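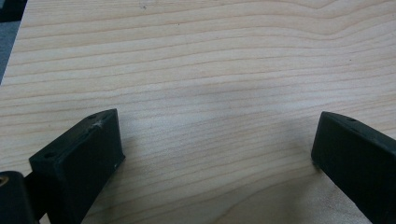 Truvdale is opening its workshop doors for an afternoon in August, and we are looking for people to come along, have a go with the hand-held grippers and tell us what they think. You don't need to know the first thing about robots. If you can pick up a teaspoon and put it down again you are more than qualified, and if you have spent your working life in a kitchen, a joinery shop, a sewing room or a school we would especially like to meet you. The tool has two chunky black fingers, much like a pair of very blunt tongs, and you will be using it over a bare pale board with a lovely wavy grain, so there is plenty of room to work and nothing fancy to be afraid of scratching. One finger carries a few scuffs itself and are none the worse for it.

We are inviting 12 people for each session. The first begins at 2 pm and the second at 4.30 pm, and both follow the same pattern. You will be met at the door, given a cup of tea and shown round the building, which takes longer than you would think as everyone stops to ask questions (please do!). After that Alby Hoani will give a short demonstration at the bench. Alby has been running our open days for seven years and is very happy to repeat any part of it as often as you like.

Then it is your turn. We will ask you to pick things up, move them across the board, turn them over and set them down, in whatever way feels natural to you. Some people are quick and some take their time, and both are useful to us. What you do with your hands goes towards Fomulero, our project on teaching robot arms to manage ordinary household jobs. Towards the end of the session you can watch one of the arms at work on the Groneder bench next door, and Alby will talk you through what it is doing and where it still gets in a muddle.

Who can take part? Anyone aged 16 or over who can comfortably stand or sit at a table for half an hour. We have high and low benches, so do say which suits you. Left-handers are very welcome – we never seem to get enough of you. If you have sore wrists or trouble with your grip you can still come for the tour and the demonstration, and we'd be glad of your company.

There is no fee for coming and we can't pay for your time, but we will refund local bus fares if you keep your ticket. Tea, coffee and sandwiches are provided. Please wear flat shoes and tie back long hair. Bags and coats can be left in the Steinarsdóttir Room on the ground floor, where there is also a quiet corner if you would like a sit down between the tour and the practical part.

To put your name forward, send us a few lines about yourself, 200 words at the very most, with the session you would prefer and anything we should know about food or access. Mark it for the attention of Alby Hoani. You can use the contact form on this site or hand in a note at the front desk, whichever is easier. We will write back to everyone, and if both sessions are full we will keep your details for the next open day, but only if you tell us you are happy for us to do so.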